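Automation in the Kitchens: What Changes for Staff at Girnedum

Girnedum has confirmed that the next stage of the Clasico automation program will extend to its preparation kitchens. The program began last October in the packing hall, where it covers tray loading and the stacking of empty crates. The present notice sets out what the new stage means for kitchen employees, their hours and their training.

The tasks under review are simple and repeated many times in a shift: setting a pan on a burner, moving a bottle, clearing a table. Employees who know this work are being asked to carry it out with hand-held grippers, so that the movements can be recorded and later used to train robot arms. The recordings are handled by Prukent under the agreement signed with the company. They will not be used to rate any employee's speed or conduct, and supervisors will not have access to them.

Participation is open to all kitchen staff and remains a matter of choice. Recording sessions last 2 hours, are counted as paid working time, and may not be added to the end of a full shift. Some 40 employees have put their names forward so far. Those who prefer to stay with their usual duties may do so, and their schedules will not be affected.

No position will be closed as a result of this stage. Certain duties will change, however. Employees in the Swanepoel building, where the first arms are to be installed, will spend less time on lifting and carrying and more on checking portions, setting up stations and stepping in when a machine stops. A new grade, station lead, will be added to the pay scale for those who complete the training. The course runs for seven working days and is given on site.

Concerns raised at the staff meeting dealt mainly with noise, floor space and the loss of informal breaks between tasks. The first two are being addressed in the layout plan – copies are available at the personnel desk, extension 1810. Break times will be written into the new schedules before any equipment is put into use.
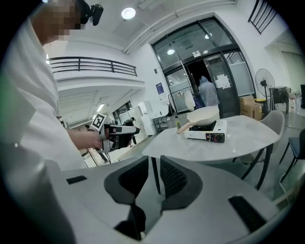 Will employees who take part in the recordings keep their current pay grade?

Current grades stay in place for everyone who takes part, and recording hours are paid at the employee's normal rate. A move to station lead is possible only after the training course has been completed.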